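Dish Cell Upkeep – Gallery and Notes
Posted Wednesday, May 19, 2021
Skendham workshop pages

The dish cell has been on its table since October, and I've been the one looking after it for most of that time. People keep asking what the upkeep amounts to. The sales sheet from Herkine says "minimal." I have my doubts about that word, so these are my own notes on what gets touched, how often, and whether I think it does any good.

Mounting bolts
The manual wants every mounting bolt checked after 50 hours of running. I did it faithfully for the first few months and found one loose bolt, which I'm fairly sure I had left loose myself. Now they get checked when an arm has been moved or bumped. I put a paint stripe across each head so a turned bolt shows up without a wrench. Chie Kaneko would still like a torque log. She can have one when she brings me a torque wrench that reads the same twice.

Gripper fingers
Wipe them down, look at the tips, put them back. The replacement interval is given as 400 hours and I can't find out where that number comes from. I asked Cisneros, who sell the fingers, and got the same number back with a price list attached. Ours went well past it and held a plate as well as the new pair did. We swap them when they start to slip.

Homing and calibration
Run the homing routine cold, before anything else. Then run it again after ten minutes of moving and compare. If the two agree, leave it alone. I've seen more trouble from recalibrating a cell that was fine than from skipping it on one that wasn't.

The Rivedia setup software will offer to "optimize" the taught positions for you. I let it, once. It shaved a little off the cycle and brought a finger into the rim of a plate on the way down. The old positions went back in that afternoon and the button has been left alone.

Rack position
This is the check I do believe in. The arms can be perfect and you'll still miss if the rack has been nudged, and it gets nudged every time somebody cleans the table. Slide it back to its marks, press down on each end of the shelf board, and see if it rocks. Then send an arm to the rack at 10 percent speed with a hand on the stop. Don't use full speed for this, whatever the quick start card says.

Cable slack
Each arm needs enough loose cable to reach its farthest point and not so much that it catches on things. Sounds obvious. The diagram we were sent has the cable tied flat along the arm, which looks tidy and pulls tight as soon as the joint turns. We leave a loop.

At the rack
The middle arm, down at the back edge of the blue plate. The thick cable swings out to the left and comes back in at the joint – that's about the amount of loop I mean. Green lights on, for what they're worth. I've had all green on an arm that couldn't find its own home position.

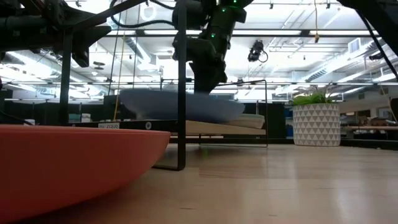
Still to do
The label on the rail needs replacing with one a person can read. I also want to try a heavier base under the rack, though I expect to be told it's a software problem.

Spare fingers are in drawer 38, under the cable ties. Please write it down if you take the last pair.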